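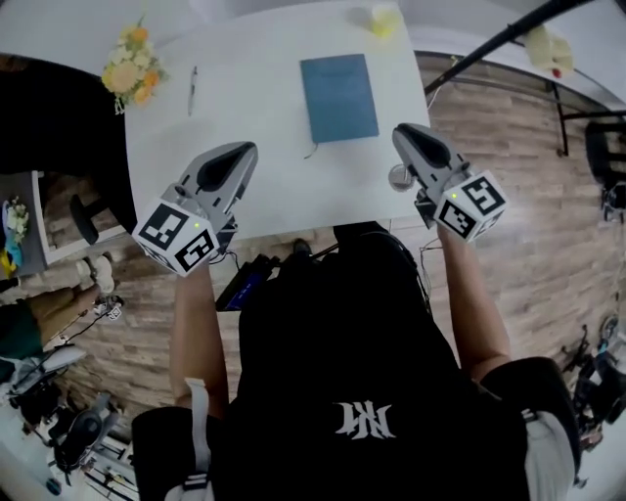
Page last changed: September, 18:40

Akar notebook, teal-blue cover - review by Tapio Koivisto

I use this notebook for 2 months now, every day at my white table, with a silver and black pen. The paper is smooth and the ink does not go through. It has a thin dark ribbon to keep your page, and the ribbon is long enough to come out at the bottom when the book is closed. I like this very much. The cover is starting to wear already. In the Arthorpe shop I paid 18 euros, a little expensive for me. I would buy it again, but with more pages.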